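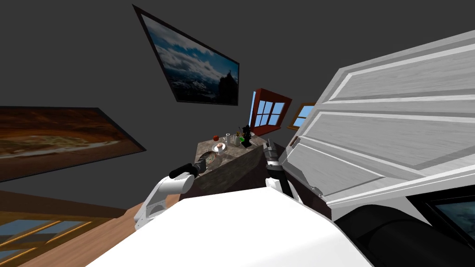 4.2 Checking the head view in the simulator

Do this before you power the real arms.

1. Load the kitchen world and start the Kekero viewer.
2. Look at the counter and the wall pictures. If they slope, the camera roll is off.
3. Open the head settings and change roll in steps of 5 degrees until the countertop sits level. A value near 90 means two axes are swapped.
4. Raise the left arm 2 cm so the gripper clears the front plate.
5. Save the file and restart the viewer.

Note: Saving overwrites the old roll value.

Caution: Keep the motor supply unplugged until step 5 is done.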